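Search this site Go

Little cups, wire stands, and a long overdue shelf clearing

Every January I promise myself that I'll go through the small pottery, and every January I get as far as taking it all down and then making tea. This year I did a bit better! I started right after breakfast and by lunch I had most of it sorted, with only one long stop to read an old newspaper I'd used for wrapping (it was the gardening pages, so I forgive myself).

The blue pieces are the ones I'm fondest of. I bought my first at the Sisberg market, on a rainy morning when I'd gone for onions, and I've been drawn to that color ever since. They don't match and I don't want them to. What they needed was a better way of being shown off, and that's where the black wire stands come in. 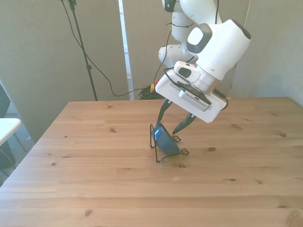
Slate blue, lying on its side in the wire stand.

I'd always stood my cups upright like soldiers, and all you ever saw was the outside. Tip one over in a stand and suddenly you get the lip, which on a rounded little cup is the prettiest part. I found my stands in the Turard catalog, on page 108 if you still have the winter one, tucked in with the plate racks. I ordered 2 to begin with and wished I'd ordered more.

A few things I've learned from fussing with them. Set the stand down first and let it settle on its feet before you trust it with anything you love. Turn it a little, look again, turn it back. And try it on bare wood before you go hunting for a cloth or a doily, as I did for years! 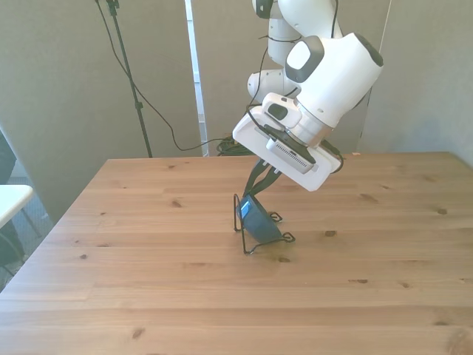
I do like thin dark wire against a pale table, it has such a light look to it, and dusting is no trouble at all. The shelf itself still needs a coat of wax, and I have half a tin of Ersoy left over from the hall bench, so that's my next job. After that I have to decide about the big Junar platter, which is lovely and heavy and fits absolutely nowhere.

Print this post | E-mail this to a friend

Filed under: Around the House, Pottery & Small Treasures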